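Hair clip storage -- what finally worked for me

pearlhoarder
Posts: 1346
December 9, 2022

I dumped everything out on the bed today and sorted my hair stuff for the first time since May, and I am so happy I have to tell somebody! My rule this time was one open tray for the clips I really wear, and everything else goes in a drawer. The big clear claw clip with the row of pearls is my number one (it holds all my hair, and my hair is thick), so that one gets the best spot.
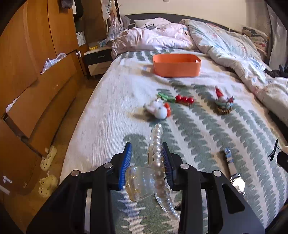
I've tried the Tikwood box with the little compartments and it was lovely for tiny snap clips, but claw clips just don't fit. You end up with the lid half open forever. An open plastic tray is so much easier -- grab one, go, drop it back at night. Mine is bright orange, so I can find it even when I'm half asleep.

brushandbobby
Posts: 582

Love this!! I have a clip with pearls too and I'd be nervous about tossing it in with the others. Don't the beads get scratched? I keep mine in a soft pouch.

pearlhoarder

I did have one lose a bead in the old drawer, so fair point. Maybe a scrap of felt in the bottom of the tray?

Tangle_Free
Posts: 2000

Going to disagree on trays. They turn into a junk pile in a week, with watches and hair ties and a stray ornament on top. I hang all my claw clips on a Pondico rail inside the closet door and I can see every one of them. Best thing I did all year!

brushandbobby

The rail is great for big clips, but mine with the slippery teeth slid right off. Also I rent, so no screws for me.

Tangle_Free

It comes with sticky strips! Mine has held up fine.

mossygreen
Posts: 1184

Team tray here. I sort by color, greens together and reds together, and it makes getting dressed fun. The Brotov ones stack, if you have more clips than you want to admit to.

pearlhoarder

Ooh, stacking! One for everyday and one for holiday stuff. Off to find some felt.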